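Trurnville two-arm bench: half-year report on the handling rules
30th June
To: Hjørdis Løken, Disska fund

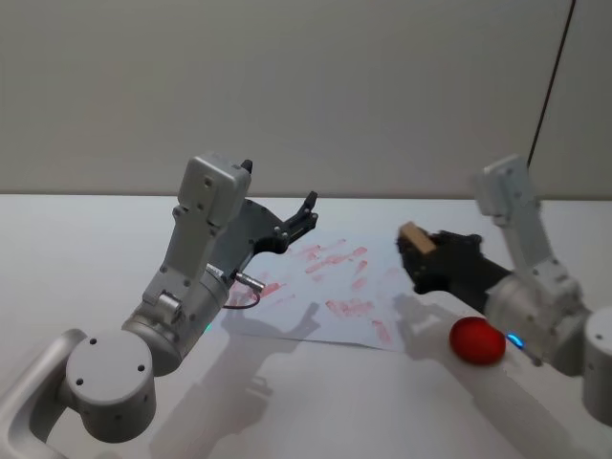
Who decides when an arm is allowed to move?

The person named on the shift sheet, and only that person. We had a muddle over this in January, when two of us each thought the other was in charge, so it's now the first rule in the book and it's printed on the inside of the door as well.

Right, on to the rest of it. Hjørdis, you asked me for less jargon than last time, so I've tried!

The rule book is at version three. Sigita Raudsepp and I rewrote the whole section on shared space, meaning the bit of the table that both arms can get to. The old text said "keep clear of the other arm," and I'd defy anyone to follow that. The new text says one arm gets the shared space at a time, the other holds still with its gripper open, and the handover is logged. Stamping and marking jobs come under the same rule, and so does anything where one arm holds a block over paper while the other waits nearby.

We logged 1849 handovers under the new wording. Of those, 910 were done by people who hadn't worked on the bench before this year, which pleases me no end – the old book was really only readable if you'd helped write it.

Loose items took longer than I'd budgeted for. Balls are the worst, obviously (they roll), and we argued for weeks over whether to ban them from the tabletop or just say where they can go. We settled on allowing them, with the position written down before the run starts. Sigita still thinks that's too soft and she may be right. I've left her objection in the notes to section four so you can read it in her own words.

Cables: every cable on a moving arm gets a look before each session and a tug test at the connector once the power is off. Trindade sent over their own checklist and we borrowed the layout, with thanks.

Money is fine. We underspent on printing and overspent on replacement paper and ink, and the two nearly cancel out. The sheet is attached.

Still to do: the stop-button drill. The plan was 100 drills by now and we're short of it, mostly down to the move from Zaltcombe eating up most of a month. I'd like to carry the leftover drill hours into the next period if you're happy with that. I also need a yes or no from you on sharing version three with Trindade before they start their own rewrite.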